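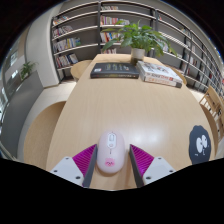
Trilok Rathore thinks a written rule for every small object is a waste of paper. If an operator can pick up a computer mouse at a desk, he told me, the operator can pick one up in a library, and a page of instructions will only slow people down.

Print this article | E-mail this article

I disagree, though I understand the complaint. I have read the handling rules at Kuvus and at Listport. The Kuvus set runs to 192 lines, and much of it could go. It says which way a stool should face. It says nothing on when a failed grasp should be thrown out and when it should be kept.

That second question matters more. A gripper with two fingers can close on a mouse from the sides, or from front to back. Both are fine. Trouble starts when one person records only the clean attempts and the next records everything, and the results go into the same folder under the same name. Anyone training on that folder later has no way to tell the difference.

Clementina Matos, who wrote the first Listport rules, kept them to 13 points. Start with the fingers open. Do not shift the object by hand once recording has begun. Mark a drop as a drop. Leave the room as you found it, books and plants included. I would add a limit on repeats, because after some 1000 tries at the same table people stop looking at what they are doing.

Rules for shared rooms should be stricter. A reading room belongs to its readers, and they should know from a notice at the door that recording is under way. Asking the front desk is not enough. If a reader wants the table, the reader gets it and the work stops. Listport leaves this to the operator's judgment, and I think that is a mistake.

Rathore is right that long rules go unread. The cure is to cut them to 2 pages and have the people who hold the grippers do the cutting. They should look at the rules again every December and drop whatever has not been used.

Related items
Who Signs Off on a Failed Grasp?
Biketti Revises Its Operator Checklist
Letters: Réjean MacDonald on Recording in Public Rooms
Pant and the Case for Shorter Manuals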